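**Plavora to open its simulation suite to visitors in November**

Plavora will hold an open day at its Mikmont site in November, with live demonstrations of simulated arm manipulation running from 10 am to 4 pm. Visitors will see tabletop handling tasks carried out in a virtual dining room and can follow each run on the wall display.

The demonstrations use a model of a Franka Emika arm on a fixed pedestal beside a dining table. Tasks are limited to small household items, among them a grey marker and a white bowl.
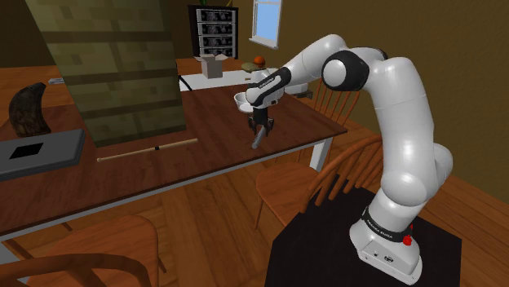
The task set contains 208 table layouts. Object positions, wall colours and background furniture change between layouts; the arm and its two-fingered gripper do not. Each run is logged with joint positions, gripper state and contact forces, and the logs can be replayed at reduced speed.

"Thin cylinders are harder than they look," said Myrto Gavalas, head of simulation at Plavora. "A small error in the approach angle and the fingers close on the table. We will show failed runs as well as good ones."

The scenes run on Sang, the company's scheduling software, which was moved to new servers this year. Demetrius Brannigan will give a short technical talk on contact modelling at 11 am and again at 2 pm.
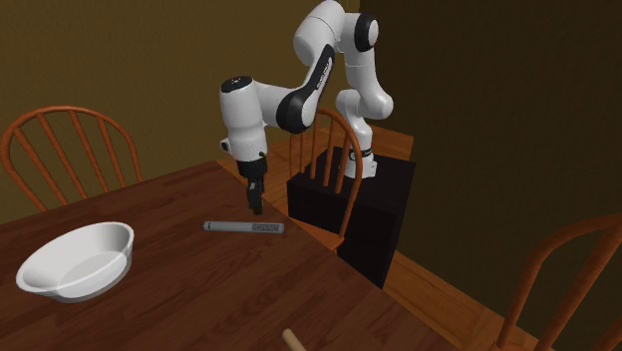

## Attending

- Groups are limited to 5 people per demonstration.
- Entry is free. Places must be booked in advance through the Mikmont front desk, extension 615.
- Visitors may submit a table layout of their own on the day. Layouts must use objects from the existing library.
- Step-free access is from the rear car park.

## Press contact

Liv Viklund, Plavora, Mikmont site. Interviews with the simulation team can be arranged before the open day on request.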